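Zellisham Office Gallery: The Shared Table

2021-03-25

The open-plan floor at Zellisham has one big white table that everyone uses. It came from the Anville office in September and is now the usual spot for setting things down between jobs. More pictures of the floor will be added as the remaining rooms are finished. 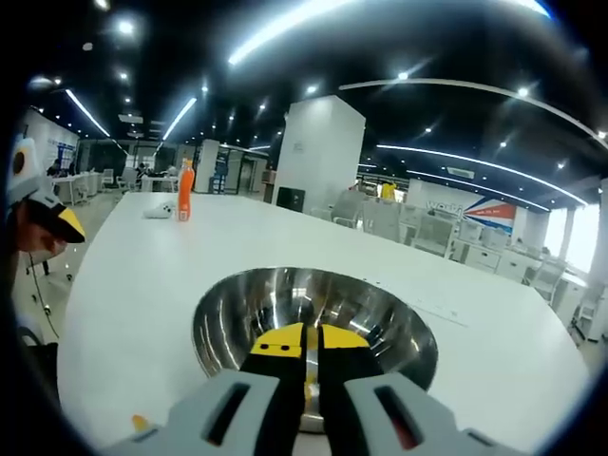
Stainless steel bowl on the white table, with the orange bottle farther back.

The tabletop wipes down with a damp cloth. Scuffs take a little longer.

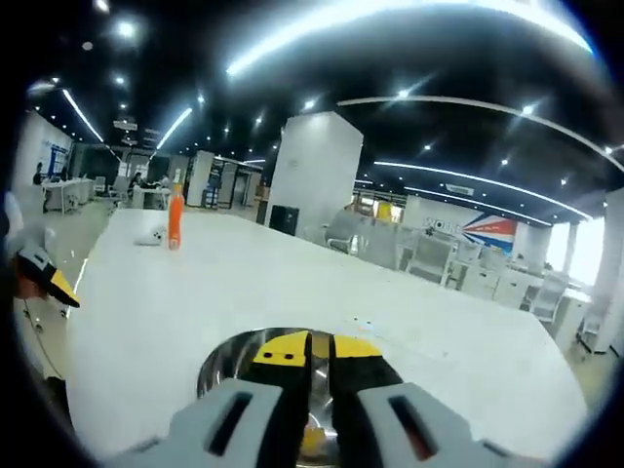

Glass-walled rooms run along one side of the floor and can be booked for up to 2 hours. Room 107 is the largest and seats 15.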